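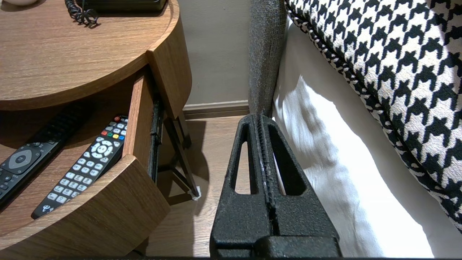

Can a county commissioner also keep a seat on the water district board?

I live in the Ellon part of our county, and in December one of our commissioners was appointed to the board of the Marinho Water District. He did not resign from the commission. At the last meeting there were 4 members present and the vote on the district loan passed with his vote included. Is this permitted, and who must I ask? I called the clerk's office two times and they only told me to read the minutes, which have 134 pages.

Flitura

It depends on your state. Many states have a rule about "incompatible offices", meaning that one person can not hold two public positions when one of them supervises or pays the other. Please check first if the county approves the district's budget. If yes, there can be a problem.

I had a similar case in my town. I wrote a short letter to the county attorney – one page, with the date of the appointment and a copy of the agenda – and the answer came after almost 4 weeks. The attorney does not give legal advice to residents, but he can give an opinion to the commission, and this opinion is usually a public paper. Ask also whether the commissioner filed a disclosure form before the loan vote. In my town this form was kept by the clerk, in a different folder from the minutes, so you have to request it by its name.

Vernon Doucette

They all do this. Ours is on three boards and the cemetery one.

Broltex

Thank you Vernon. I looked, and the county does approve the budget of the district. I will write the letter this week and ask for the form too.

Flitura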